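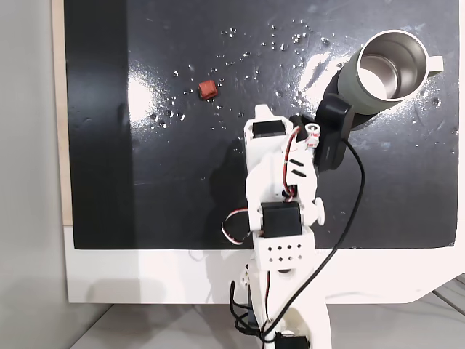
Home Notes Code Archive About

Glare, droplets and a small red cube

December, by Trinity Haverford
Last updated: December, evening (fixed the sign error in the homography section)

The pick stack has been stable on the matte board for a while, so I moved it to the glossy black one, wet, and most of the perception code stopped being trustworthy. These are my notes on what broke and what I changed. The arm, the servo loop and the calibration target are the same as in the last post.

The task is simple. Find the cube, find the mug, plan a grasp on the cube that stays clear of the mug, execute. The detector runs on the overhead stream. The wrist camera is only used for the final correction. Everything between the detector and the joint commands goes through Lirkosine, my message layer, which timestamps frames and drops anything stale.

On the dry matte board the cube detector was a hue threshold, a connected components pass and an area filter. I'm not proud of it, but it ran fast and I could debug it by looking at the mask. The hue part still works. Red-orange on black is about as easy as color segmentation gets. The trouble is in the other two steps.

First, the droplets. Each one makes a tiny specular highlight, and a highlight next to the cube can merge with the cube's edge once the mask is dilated. I was dilating by a fixed kernel to close holes in the textured face of the cube. With droplets nearby, the closed blob grew a lobe and the centroid moved toward it. The planner then got a cube that had apparently shifted while the arm was on its way down.

Second, auto exposure. The board throws back large patches of overhead light, and when the arm moves over one of them the mean brightness changes enough for the camera to react. The threshold was tuned for one exposure. Locking exposure and white balance in the driver should have been the first thing I did. The config had a line for it. The line was misspelled, and the parser ignored unknown keys without a warning. It now refuses to start.

I logged 1,601 frames with the exposure locked and labeled the cube in Dotix. Of those, 42 had a centroid error big enough to put a fingertip on the cube's top edge, and nearly all of them had the lobe. So the fix had to be in the mask.

What I do now:

Clipped pixels are masked out before anything else, using value and saturation together. Value alone also removes the lit top face of the cube at some angles.

The dilation is gone. Holes are filled by contour, which does not grow the outline.

The blob is fitted with a minimum-area rectangle, and the rectangle center is used in place of the centroid. A small lobe moves it less. If the fill ratio is under the limit, the frame is rejected and the tracker coasts on its last estimate.

Coasting is capped at 2 frames. After that the planner holds.
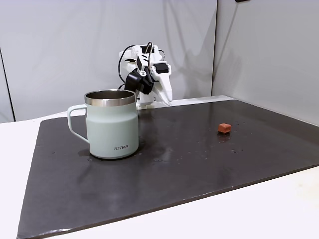 The mug turned out to be the harder object, because I had been treating it as solved. Its body is a muted green and segments well enough. The rim and the inside are steel, and they pick up the lights and the board. The old code took the convex hull of the green region and called that the obstacle, so the steel was free space as far as the planner knew. With the mug upright and seen from low down, the missing part is thin. Seen from overhead with the mouth turned toward the camera, it is most of the shape.

Emiko Tsuchiya suggested I stop trying to segment the steel and infer it. The green region plus the handle gives a rough axis, and the mug's dimensions are known, so the obstacle can be a cylinder placed along that axis with a margin. I add a box for the handle. It's crude and the box is bigger than it needs to be. The planner does not care, and I no longer have to guess whether a bright gray patch is metal or board.

The planner is Vurkon, unmodified except for the cost on wrist rotation. I raised that cost because the camera cable was taking wide swings during reorientation and I'd like the cable to last. A side effect is that the arm now prefers approaches where the wrist stays put and the shoulder does the work. Paths are longer on average. I haven't seen one I'd call wrong.

The homography. I wrote in the first version of this post that the board plane offset is added before the transform. It is subtracted. The cube center sits above the board plane by half its edge length, and if you project it as though it were on the plane, the estimate lands too far from the point under the camera. It needs to be pulled back in. The code had it right and the post had it wrong, so nothing changed on the arm. Thanks to Demirtaş on the mailing list for reading closely enough to catch it. 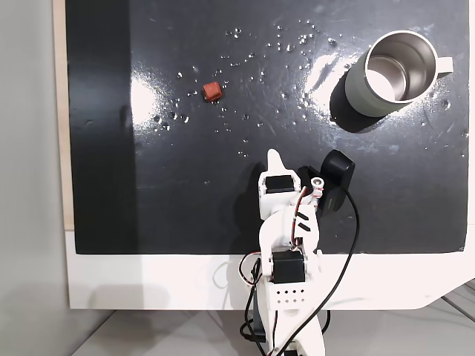

Reflections of the arm itself are still open. The white housings show up in the glossy surface as a soft, low-contrast smear, and the foreground mask for the arm picks up part of it. At present I project the arm model into the image from joint angles, pad it, and ignore everything inside. That works until the padded region covers the cube, and during the last part of a descent it always does. From there the overhead detector contributes nothing and the wrist camera is on its own.

The wrist view has its own glare problem. The patches slide across the image as the camera moves, so the temporal median I tried first was useless. Per-frame masking is fine when the cube is well away from a patch. When it isn't, the correction step sometimes sees half a cube and steers toward the visible half. I've clamped the correction and logged every case where the clamp is active. A polarizing filter would probably help, but the camera module has no thread for one and I don't want to print a holder until I've seen what software alone can do.

Next is replay. Lirkosine can already play back a log, but it uses wall-clock time for the stale frame check, so every recorded frame is dropped as old unless I disable the check. That has to become an injected clock. After that I can run the 42 bad frames as a regression test on each commit instead of waiting for the arm to find them again.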